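# Plornmont Solid Beech Bench Top, 30 mm

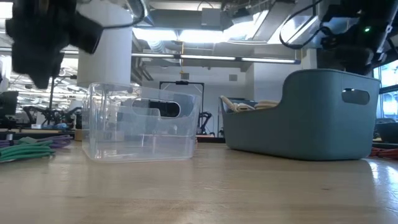
*Product notes by Keith Rakena | Updated March 24, 2021*

The Plornmont is a solid beech top for workbenches, packing tables and hobby rooms. It comes sanded on both faces, with the edges eased, and it is ready to oil. It is sold as a top only. Legs and frames are listed separately, and most buyers pair it with the Granetti steel frame or with a base they already own.

We have sold this top in one thickness since we took over the Plorley stock. The older 838 mm depth is still the standard, so tops bought years ago will line up with new ones when set side by side.

## Specifications

- Material: beech, full-length staves, glued edge to edge
- Thickness: 30 mm
- Depth: 838 mm
- Lengths: cut to order
- Finish: unfinished, sanded both sides
- Edges: lightly rounded on all four sides
- Pre-drilled holes: none
- In the package: top, 4 steel slotted brackets, screws, instruction sheet

Color varies from board to board. Beech runs from nearly white to a light pinkish tan, and it darkens a little with age and daylight. If you are ordering two tops for the same room, order them together and put a note on the order. We will pull them from the same batch when we can.

## What it is good for

General assembly, sorting, packing, sewing, model building, light woodworking. The surface is hard enough that a pencil pressed through one sheet of paper won't leave much of a line. A dropped chisel will leave a mark, but you can sand it out.

It is not a butcher block and we don't sell it for food use. It should not go outdoors or in an unheated shed. For wet work, such as potting or washing parts, look at the Hapeta laminate top, which costs less and can stand under a dripping bucket without harm.

If you plan to bolt on a heavy vise, put the bolt holes over a frame rail or add a backing block underneath. A 30 mm top holds a small vise well enough by itself. A large one will work loose over time if there is only wood under it.

## Fitting

Let the top rest flat in the room where it will be used for 2 days before you fit it. Leave the wrapping open and put strips of scrap wood underneath so air can reach both sides.

1. Oil the underside first and let it dry.
2. Turn the top over and set it on the frame with an even overhang.
3. Place one bracket near each corner, with the slot running front to back.
4. Drill pilot holes. Tape the drill bit at 20 mm so you don't come through the face.
5. Drive the screws until the bracket is held, then back off a quarter turn.
6. Oil the top face and all four edges.

The slots matter. Solid wood gets wider in damp weather and narrower when the heating is on, and a top this deep can move by several millimeters over a year. Round holes will hold it tight until something splits. If your frame came with its own round-hole plates, leave them off and use the brackets in the package.

The Granetti frame has rails that match the bracket positions. On other frames, check that the rail is at least as wide as the bracket foot. For lengths with a long span between legs, we suggest a center rail.

## Finishing and care

Use any hardwax oil or plain boiled linseed oil. Apply it thin, wait, and wipe off what has not soaked in. Two coats on the top face is the minimum and three is better. Oily rags can catch fire by themselves, so lay them flat outside to dry before you throw them out.

Varnish works too, but it chips at the front edge where people lean, and repairs show.

For everyday cleaning, use a damp cloth and dry the top afterward. Dried glue comes off with a cabinet scraper. Black stains near metal tools mean that water got trapped under them. Sand the spot, wipe it clean and oil it again.

Under normal use, plan on a fresh coat once a year. Benches near a window or heater want it more often.

## Delivery

Tops ship flat on a pallet, wrapped in cardboard with corner guards. The driver delivers to the curb only. Longer tops need two people to carry them, and they don't turn well on narrow stairs, so measure the stairs first.

Please look over the wrapping before you sign. If a corner is crushed, write it on the slip and send us a photo the same day. We replace damaged tops at no charge. Small filled knots and changes in grain are normal for this grade and are not treated as damage.

Lead time is around 4 weeks. Orders placed in May may take longer, as the mill closes for part of that month.

## Common questions

**Can I cut it down myself?**
Yes. Use a fine blade and a straight guide, with the good face down if you are using a circular saw. Oil the cut end right away. Tops that have been cut can't be returned.

**My top arrived with a slight bow. Is it faulty?**
Usually it has picked up moisture on one side. Lay it on strips with the high side up and leave it for a few days. If it is still bowed after that, get in touch.

**Does it match the old Plorley top?**
The depth and thickness are the same. The old one was factory lacquered, so the color will look different next to new oiled beech.

**Do you sell the brackets separately?**
Yes, in packs of 4, with screws.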